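07/07/2024
By Aba Tsikata

My uncle left me a 90cc trail bike and a biscuit tin of race numbers, and ever since then people have been telling me I ought to enter something. The something they mean is the Fleltow Classic, a day of old bikes going round a wet field, which has lately decided it is "heritage". Entry has gone up to match. I'm not convinced.
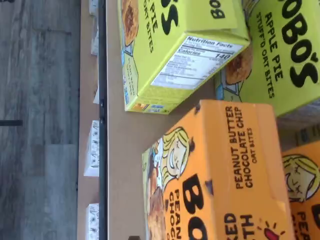 FLELTOW, September

That's the date on the entry form, anyway. The form runs to 16 pages and wants proof that the machine is "period correct". Who decides? Last year a Wutetti went through with a modern carburettor and a Tanner was turned away over its mudguards. I asked the organisers to explain and got a leaflet about Fusport, the new sponsor, who sell chain oil.

They also claim 4,000 people came through the gate. I was at the gate. I had no trouble finding a seat, or a burger, or a place to park, so I'd like to know where they were all standing. 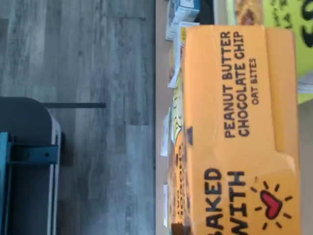 Peanut butter chocolate chip oat bites

My cousin says I'm being sour and that my uncle would have loved it. Maybe. He raced there for 2 seasons, came home with a bad knee and never once used the word heritage. He'd have had plenty to say about the chain oil too.

I've filled in the first page. The bike still won't start from cold, and I'm not paying a penny until it does.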